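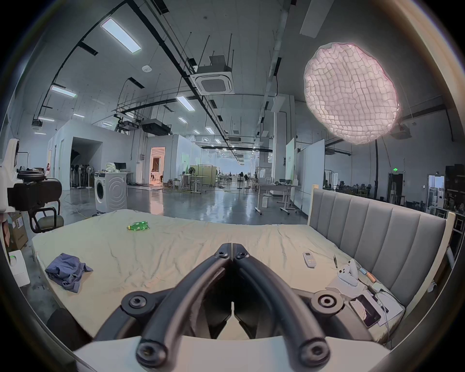 Un lit, on le fait, on ne le range pas : la remarque vient de Quan, lors de la première présentation du sujet, et elle a servi de point de départ à notre travail. Nous avions proposé d'étudier le lit comme surface de dépôt, au même titre qu'un bureau ou un plan de travail. Il a fallu d'abord montrer que la question se posait.

Rapport de projet — Le lit comme surface de dépôt
Module « Usages et mobilier », atelier Wallinau

1. Sujet

Le projet porte sur les petits objets laissés sur un lit pendant la journée et sur la manière de les retirer avant de refaire la couche. Nous avons travaillé sur un grand lit installé dans un vaste local de type industriel, haut de plafond, à sol de béton gris. Le lit a une tête capitonnée grise, à cannelures verticales, avec un cadre en bois clair. Le drap est beige très pâle, sans couette ni couverture dans notre protocole.

Le choix d'un local ouvert a une conséquence : il n'y a pas de table de chevet attribuée, donc pas d'endroit évident où poser un téléphone. Dans une chambre ordinaire, une partie des objets n'arriverait sans doute jamais sur le matelas.

2. Catégories retenues

Nous sommes partis d'une liste trop longue, réduite ensuite à quatre catégories.

Déchets et contenants. Bouteille en plastique vert écrasée, couchée sur le drap. Destination : tri sélectif.

Textiles. Chiffon bleu-gris roulé en boule. Il se plie ou part au linge selon son état. Sur un drap clair il se repère bien, mais il peut recouvrir un objet plus petit, et il faut donc le soulever avant de passer au reste.

Objets courants. Télécommande blanche de climatiseur, stylo noir, téléphone. La télécommande est le cas le plus gênant de la série : presque de la couleur du drap, elle disparaît dès que celui-ci fait un pli.

Câbles et petit matériel. Câbles fins, blancs et foncés, petit boîtier blanc en plastique auquel des câbles sont reliés, petit cylindre orange et métal. Ce dernier n'a pas reçu de nom dans nos fiches, il y figure comme « cylindre orange ».

3. Méthode

Chaque séance durait 40 minutes et comprenait 6 rangements complets. Les objets étaient posés sur le lit sans ordre fixé, puis retirés un par un et placés dans des bacs. Les bacs venaient de chez Lonthorpe, dans la plus petite taille disponible. Le dernier geste était toujours le même : tendre le drap depuis la tête de lit vers le pied.

Les fiches ont été saisies dans Hidavex. Une fiche indique l'objet, sa catégorie, l'ordre de retrait et les difficultés rencontrées. À la fin de la période, en juillet, le fichier comptait 1797 lignes, dont 8 ont été écartées pour erreur de saisie.

4. Observations

Les grands objets partent en premier, même quand ils sont les plus éloignés. Le stylo part souvent en dernier. Il roule vers les creux du drap et on le retrouve en tendant le tissu.

Les câbles posent un problème à part. Quand un câble passe sur une feuille ou une boîte plate, et que le téléphone est posé dessus, l'ordre compte : téléphone, câbles, puis support. Dans l'ordre inverse, tout glisse vers le bord du matelas. Nous avons fini par l'écrire au tableau.

Le drap froissé ralentit le travail. Nous pensions au départ le lisser avant de commencer, mais cela déplace les objets légers et il faut de toute façon recommencer après. Nous avons abandonné cette étape dès la deuxième séance.

5. Limites

Un seul lit, un seul drap. Un drap foncé changerait probablement le classement, au moins pour la télécommande et le boîtier blanc. Nous n'avons pas non plus testé d'oreillers — ils auraient caché une partie des objets du côté de la tête de lit.

La catégorie « câbles et petit matériel » reste mal définie. Un téléphone en charge relève de deux catégories à la fois, et nos fiches ne traitent pas ce cas de façon constante. Les lignes concernées sont marquées d'un astérisque dans l'annexe.

6. Suite prévue

Ajouter un plateau fixe au bord du lit, côté tête, et refaire la même série avec les mêmes objets. Le plan du plateau est en annexe B.

© Atelier Wallinau — Contact — Mentions légales — Haut de page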